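Brillar Outdoor Navigation Collection: Plaza Gallery

The Brillar collection is maintained by the Fivberg laboratory to support the training of navigation policies for mobile robots that operate on foot-traffic pavement. An operator drives the platform along a planned route by remote control, and the onboard cameras record together with the drive commands. Each recording is then divided into short episodes, from which the learning system is expected to predict a suitable path over the next several seconds.

The plaza sessions were added in April. Earlier releases consisted largely of indoor corridors and the covered walkways at Seltinlow, where walls on both sides gave the policy a strong cue for heading. Open paving offers much weaker guidance. The policy must keep a steady course toward a distant goal, give way to pedestrians and cyclists, and stay clear of curbs, hedges and steps.

The current release contains 255 plaza episodes, of which 89 include at least one pedestrian or cyclist. Images are provided without correction for lens distortion, and calibration files are supplied separately for users who require rectified views. 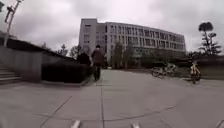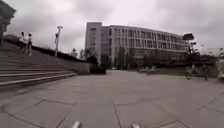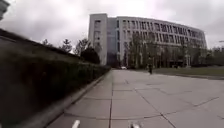 Views across the plaza toward the main building, under overcast skies. The first includes two pedestrians walking away beside the hedge; the second, the stairs on the left; the third, a lone figure in the middle distance.

Annotation

Every episode is reviewed by two annotators before release. They mark the drivable surface, the nearest boundary on each side, and any person or bicycle that remains in view for 20 consecutive images or more. Stairs are labeled separately from other boundaries, as a descending flight may be difficult to distinguish from level paving at a distance. Painted ground markings are treated as drivable surface.

Episodes in which the operator stopped the platform by hand are retained and flagged. Users training on the full set should decide in advance whether these stops are to be treated as correct behavior. The baseline policy distributed with the collection, Parry, was trained with 7 of them withheld for evaluation.

Access

The plaza episodes are available to partner institutions under the same terms as the indoor sets. Faces are blurred in all distributed copies. Requests should be directed to the Fivberg data office and should state the intended use and the name of the responsible department.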